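Trying Out Grippers on a Kitchen Counter: Tips From My Garage Bench

I've been comparing grippers for a two-arm kitchen setup since November, and I have had more fun with this than with any project since the workbench itself. A lot of you wrote in after the drawer-organizer page asking how I test them, so these are my working notes, tidied up a little. They should help whether you have real arms bolted down or you're doing everything in simulation first (which I strongly recommend, and I'll get to that).

Pick three chores and stick with them

It's so tempting to try everything at once! Don't. I use one round thing, one flat thing and one thing with a lid. Mine are a piece of produce to pick up out of the sink, a plate to slide off the counter, and a jar to open. Every gripper gets the same three chores in the same order, 29 tries each. My friend Mitsuko Honda uses a sponge for her round thing, and I think that's too forgiving. A sponge lets a sloppy gripper get away with murder.

Write your pass rule down before you start. Mine is: lifted clear of the rim, held for a slow count of five, set down upright. If I leave it loose I start giving points to the gripper I like.

Do the first rounds in simulation

I lost two good mugs before I learned this one. Build a rough copy of your counter and run the arms there for an evening. You don't need beautiful scenery, but you do need the stuff that gets in the way. The sink rim matters. So does the faucet, and so does anything that sticks out from an appliance. My early practice counter was bare and every gripper looked like a genius on it. Then I added a microwave and a scale and the scores fell off a cliff, and that's when the comparison started to mean something.

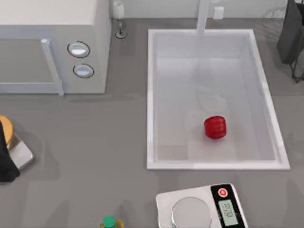 Practice counter from straight overhead, with the red pickup piece down in the sink and an arm at either side.

Look at your layout from overhead before you run a single try. You'll spot tight spots you'd never notice from the front. I moved my scale twice after doing this, and I now keep a hand's width of clear counter in front of anything the elbow swings past.

Sinks are harder than they look

A basin is my favorite test of all. The gripper has to come down nearly straight, the walls crowd the fingers, and a shiny white surface can confuse the camera. Start with the target in the middle, then work toward a corner. The wide Zetgate fingers were lovely in the middle and hopeless near the wall. The slimmer Juteo pair got into the corners beautifully but let go of anything slick. I ended up putting strips of rubber shelf liner on the Juteo tips, held with double-sided tape, and they went from 12 good lifts to 22. For the price of a roll of liner!

Replace the liner when it gets shiny. Wash it with dish soap and let it dry overnight.

Cameras: go high, then add one low

An overhead camera tells you where things are and very little about how tall they are. If you can only afford one, put it overhead and a bit forward. If you can stretch to two, set the second low and off to the side, 60 centimeters back from the sink. Tatsuya Sugawara talked me into this and I grumbled for a week before I tried it. He was right.

Wipe the lenses. Kitchen grease gets everywhere.

Controllers

I've run two so far. The Okano box is simple and I had it moving an arm before my coffee got cold. The Cifuentes takes a whole afternoon to set up, but it lets you cap the grip force separately for each arm, and I adore that for soft produce. I keep mine at 40 percent for anything with a skin and only go up for jars. If yours has no force cap, slow the closing speed way down and you'll get part of the same benefit.

Whichever you have, save your settings under a new name every time you change something. I wrote over a perfect jar-opening setup in the spring and I'm still sore about it.

Keep a log on paper

A cheap notebook beats a spreadsheet at the bench — your hands are usually messy. One line per try: gripper, chore, pass or fail, and a word about what went wrong. I'm at 222 lines now, and the "what went wrong" word is the part I go back to most. "Rim" shows up constantly. So does "twist," mostly from the Zetgates on the jar.

Next on the bench is a soft three-finger gripper, same chores, same sink. I'll add the scores to this page once I have a full set.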